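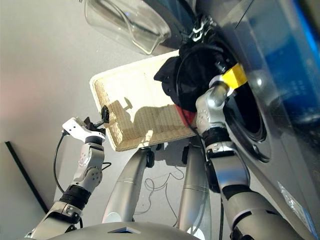

Iolanda Fontes

Magazine > Making Things > At Home

Filed under: Workshops, Robots, Domestic Despair

The shared workshop on the top floor of the old Barbosa building has a kiln, two lathes and a rule about sandwiches. Since June it has also had a robot that does the laundry, in the sense that a teenager does the laundry. You ask, you wait, and at some point a sock is involved.

Its builders call it Dastum. Ismael Batista did the arms and most of the worrying. Nayara Macedo wrote the software, in the evenings, at a bench she shares with a man who restores accordions. The brief they set themselves was short: take a basket of clothes to a front-loading washing machine, get the clothes in, leave the basket in one piece.

The left gripper holds the basket by its edge while the right one feeds the drum. This sounds obvious. It took them most of the summer. For weeks Dastum put the basket on the floor first and then bent down for each garment like somebody looking for a dropped contact lens, and Batista, who has a bad back, couldn't bear to watch.

The yellow tape around the right fingertips was his idea too. Bare metal let go of anything slippery, and he tried rubber, cork and the thumb of a washing-up glove before settling on tape. 'It's the best engineering I've done all year,' he says, 'and it came off a roll.'

Black clothes are the real enemy. A black shirt going into a dark drum past a black rubber seal gives the software very little to go on, and Macedo has a folder of 114 failed loads to prove it. In most of them Dastum shut the door on a sleeve. In one it loaded the shirt, thought about it, and took the shirt out again.

Her answer was to stop asking it to recognise clothes at all. It looks for cloth, pinches, and checks whether the fingers have closed on something thicker than air. Thick, rough weaves suit it nicely. Silk is still done by hand, and so is anything belonging to Macedo's mother.
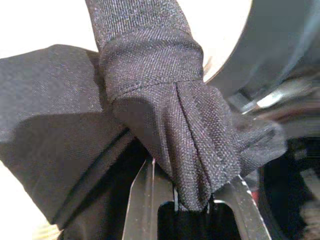
Osvaldo Bittencourt thinks they should have started with towels, which are all the same shape and don't have opinions about being turned inside out. He has said so at every open evening, and Macedo concedes that he may have a point – though she'd rather he made it less often.

The parts came to 1,988 euros, not counting the washing machine, and a good slice of that went on motors which were ordered twice. A full load takes Dastum 100 minutes before any water gets near it. I timed myself on the same pile at home and was done before the kettle boiled, but then I had to stand there and do it.

Next comes getting things out again. Wet jeans are heavy, and Batista has started looking at stronger shoulders in a tone of voice his bank manager would recognise. Macedo wants to teach it to check pockets first. They have already washed one bus pass and the key to the kiln room.

More from Making Things
The shed that ate a garden
Edileuza Nogueira mends a clock, eventually
1,000 jam jars and nowhere to put them
What to do with a dead Sandard mixer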